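From: Judit Szekeres
To: homeserver-talk
Subject: Re: [homeserver-talk] Time to drop the old desktops?

Rawiri Nepia wrote:

> I think we should change the wiki page so that it stops telling
> beginners to reuse an old desktop. Those things eat power all day,
> and a Viteck mini box will pay for itself inside a year. I moved over
> in February and my power bill dropped right away. The Tela software
> sets itself up and there is nothing to maintain. Unless anyone
> objects I'll make the edit on Thursday.
>
> Rawiri

I object, or at least I'd like to see some arithmetic before a page that new people rely on gets rewritten.

"Pays for itself inside a year" depends on three things you didn't give: what the old machine drew when it was idle, what you pay for power, and what the new box cost with the drives in it. The price on the Viteck page is for the bare unit. Once you add two drives and the memory you'll want anyway, it's a different purchase.

As for the bill dropping in February, mine dropped too and I didn't change a thing. We had a mild month. Did you put a meter on either machine? If you did, please post the readings. If you didn't, we have one power bill and one house, and I don't know what else was plugged in.

I did meter mine. It's an old Hendricks office tower that sits on a Juvberg shelf in the hall closet, and over 224 hours it used 8 kilowatt-hours. Divide that out and you get a bit under 36 watts, with two spinning drives, and that includes the nightly backup. I'm not claiming every tower does this well. Some of the gaming machines people hang on to are awful, and if yours has a big graphics card sitting in it doing nothing, pull the card out before you shop for anything.

> The Tela software sets itself up and there is nothing to maintain.

I've heard that about every system I've ever had to maintain. Nisha Sisodia posted on this list about a Tela update that renamed her shares, and she spent an evening fixing permissions. Maybe they've sorted that out. I'd want to hear it from her before we put "nothing to maintain" in front of a beginner.

There's also the question of what you do when something breaks. A power supply for a standard tower can be had the same afternoon in most towns. With the mini box it's a sealed brick and a board with the memory soldered on, at least on the two models I looked up. Maybe they never fail. Ask me in five years.

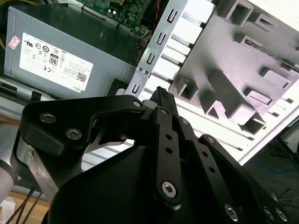
And the learning counts for something. Half the people who write to this list want to know what the parts are and how to swap them, and you don't get much of that from a box you can't open. I know this isn't a number and you can weigh it how you like.

What I could live with on the wiki:

- Keep the old desktop as the first suggestion, with a line telling people to meter it for a week.
- Add a short section on mini boxes with total prices, drives included, and the date they were checked.
- Take out the sentence about 16 GB of memory being required. That was never true for file sharing -- Mhairi Cowie ran hers on a quarter of that for ages -- and it scares people off.

Raelene Hinds offered a while back to keep a table of metered readings. Raelene, if that's still on, mine are above and you can have the raw log, all 1,114 lines of it. I'd trust a dozen rows from different houses over anything either of us says here.

Rawiri, I'm not saying you're wrong about your own setup. You may well be saving money. But please hold off on Thursday's edit until there are a few readings in, and send the before and after figures if you have them.

Judit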